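Session 7: collecting examples on the drive bench

Right, hands on at last! At Zurnmont we teach the arm by doing the job ourselves, over and over, and letting it learn from the recordings. Your group's job is the hard drive and the open tower. I'd like 46 good runs from each group, 60 if you're quick (Beddoe group, I'm looking at you).

Bench view first, then the wrist view:

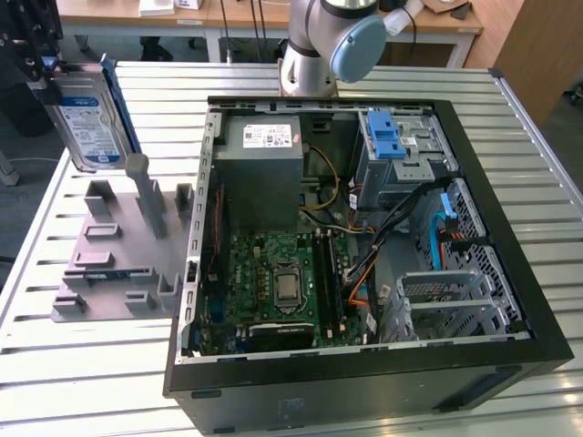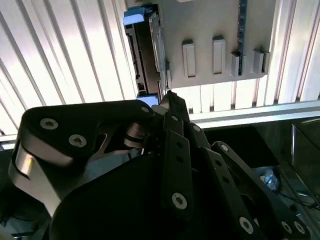 What to keep

Keep any run under 9 seconds of dithering. Fumbles are fine if you recover, so please don't bin them – I love a good recovery! Do bin anything where a hand strays into either view. Shift the drive's starting spot a little each time, and label as you go.

Nonis Robotics Short Course | Questions to the Mostgate lab desk | Back to top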